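检查日期:2018年12月8日
地点:Clesham 楼,二层操作间
检查:董少华
陪同:Tarmo Jaunzems(只到第8项,后面他去接电话了)
用表:Pamitz 发的《操作间与台面安全检查表》,共13项

先说一句这张表。上次的检查结果是13项全部"合格",备注栏一个字没有。我做这行时间不短,没见过哪间天天有人用的屋子能一项毛病都挑不出来。所以这次每一项我都写意见,能量的量,能推的推,没条件验的就写没验,不打勾。

记号:`[x]` 合格,`[ ]` 不合格或待处理,`[?]` 我没法判断。

## 一、通道与地面

- [x] **1. 出入口畅通,门可完全打开**

门能开到底。门后的挂钩上挂了两件外套,门推到最后会压着衣服,不影响出人,合格给了。但表上写的是"畅通",怎么算畅通没有标准,宽度也不写。我自己按一个人抱着箱子能不能直着走过去来算。

- [ ] **2. 地面平整、干燥、无绊倒风险**

水槽前那块地垫的角翘着。Tarmo 说"踩踩就平了",我踩了,脚一抬它又起来。换垫子或者贴地垫胶,哪样都行,别再用透明胶带,旧胶带的印子还在地上,看得出以前贴过不止一回。

- [x] **3. 电线不横穿走道**

检查时没有横穿的。我对这一项持保留态度:靠墙插座离中间那张台子太远,谁要在台上用电,线就只能从地上走。今天没线,说明今天没人用电,明天如何我不敢保证。建议从墙上走线槽,或者干脆把台子挪过去。

## 二、照明与通风

- [ ] **4. 台面照度不低于 500 勒克斯**

门口一侧够,窗对面那头不够。表上一格就写一个数,上次填的是"500",整整齐齐,一个零头都没有。我做了这么多年,照度计给我读出正好 500 的次数,一只手都用不完。怀疑是照着要求抄上去的。这次我在台子两头各测一次,读数写在附页,请不要再合并成一个数。

另外,光滑的台面会反光,坐在窗对面的人感觉"很亮",未必看得清东西。测照度的时候别凭眼睛。

- [?] **5. 通风良好**

"良好"是什么意思?风口有风,拿纸条试,纸条动了。动了算不算良好,表上没说,Pamitz 的说明书也没说。我写信问过他们一次,回信叫我"结合现场情况判断"。现场情况就是纸条动了。先打问号。

## 三、台面与覆盖物

表上这一段只有四项,我的意见最多,因为这屋里的活儿大半是在台面上干的。

- [x] **6. 台面稳固,不摇晃**

四个角各按一次,没有晃。中间也按了。有人喜欢坐在台沿上喝茶,这个我管不了,不过请别坐在折叠腿那一头。

- [ ] **7. 台沿无毛刺、无尖角**

靠墙那边的台沿有一小段封边松了,手指顺着摸过去会挂一下。上次也是"合格",我猜是因为台子靠墙,没人把手伸进去。处理办法:封边重新压胶,压好之前贴一条布胶带盖住,并且在备注里写明贴了胶带,免得下一个检查的人摸着光滑又给打勾。

- [ ] **8. 覆盖物平整固定,不垂到脚边**

这一项我跟 Tarmo 有分歧。他的说法是,台面盖上一整张,擦起来快,东西放上去也不滑。擦起来快我同意。不滑这一条我想看证据。我拿一只空盘子放上去,用手指从侧面推,推得相当轻松,盘子走了,覆盖物也跟着走了一点。他说平时没有人从侧面推盘子。搬东西的时候袖子带一下,不就是从侧面推吗?

要求如下:
 - 四边用夹子夹住,夹子朝里,不要伸出台沿;
 - 垂下来的部分不超过一掌,长的裁掉,别往下塞;
 - 换下来的旧覆盖物不要垫在新的下面,两层之间会打滑。

- [?] **9. 覆盖物材质符合阻燃要求**

没有标签,没有包装,也没人记得是哪批买的。柜子里有一张 Prieto 的收据,金额 1,057,只写了"耗材一批"。凭这个我证明不了任何事情。Eglė Vītola 在邮件里说"应该是阻燃的",我把这个"应该"原样抄在这里。找到产品说明之前,这张台上不要放带明火或者会发热的东西,热水壶也挪走。

## 四、消防与急救

- [x] **10. 灭火器在位,压力在绿区**

在位,绿区,铅封没断。检查卡上的签名连续几个月笔迹和墨色一模一样,连歪的方向都一样,我怀疑是一次签完的。设备本身没问题,所以合格;签字的事请 Auður Ladefoged 去问一问,我不在这张表上猜是谁。

- [ ] **11. 急救箱内容齐全、在有效期内**

创可贴只剩最小号,消毒湿巾过期。箱子外面贴着清单,清单上有17样东西,里面有没有17样,一对就知道,所以我实在不明白上次是怎么"合格"的。缺的和过期的已经用红笔圈在清单上,清单留在箱子里,请补完以后再换新清单,不要先换清单。

- [x] **12. 紧急联系电话张贴清楚**

贴了,字够大。我当场拨了第一个号码,有人接。第二个号码是 Štěpánka Štefanec 的旧分机,转到了传真。电话表下周要改,改好之前用笔划掉那一行。今天能打通第一个,勉强给过。

## 五、收尾

- [ ] **13. 使用后物品归位,台面清理完毕**

最没用的一项。"清理完毕"谁说了算?用的人说清理了,查的人说没清理,表上没有一句话能断这个官司。我建议改成看得见的条件:

1. 工具放回原来的架子,台上不留小件;
2. 覆盖物用湿布擦一遍,再用干布擦一遍;
3. 擦完从侧面低着头看,有没有碎屑和水迹;
4. 看完的人写名字和时间。

第3条有人嫌麻烦。浅色的台面从正上方看,灰一点白一点,分不清是影子还是没擦干净,我自己就看走眼过。低头看一眼用不了多久。

## 结果与后续

合格的是第1、3、6、10、12项,待处理第2、4、7、8、11、13项,打问号的第5、9项。和上次的全勾相比难看得多,但我宁愿交一张难看的。

| 项目 | 谁处理 | 什么时候 |
|---|---|---|
| 地垫翘角 | Tarmo | 下次使用前 |
| 台沿封边 | Tarmo | 十二月内 |
| 覆盖物夹子、裁边 | Tarmo | 下次使用前 |
| 阻燃说明 | Eglė | 十二月内,找不到就换掉 |
| 急救箱补货 | Auður | 下次使用前 |
| 电话表 | Štěpánka | 下周 |
| 照度 | 待定 | 要先有人批灯的钱 |

"待定"两个字我不喜欢,但填谁的名字都是假的,灯归 Tremora 那边管,他们今天没有人来。

最后是对换覆盖物的补充意见。有人提议换成深色带花纹的,理由是耐脏。我反对。耐脏的意思就是脏了看不出来,对检查的人一点好处都没有。花纹里掉一颗小螺丝,等手按上去才知道。继续用浅灰的素面,没有花纹,光滑,掉了什么东西找起来省事,哪怕它显脏、反光、大家嫌它不好看。反光的问题从灯上解决,别从台面上解决。
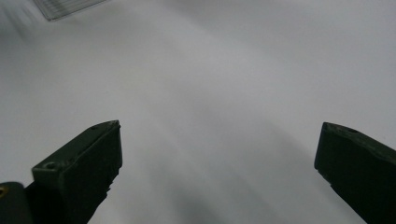
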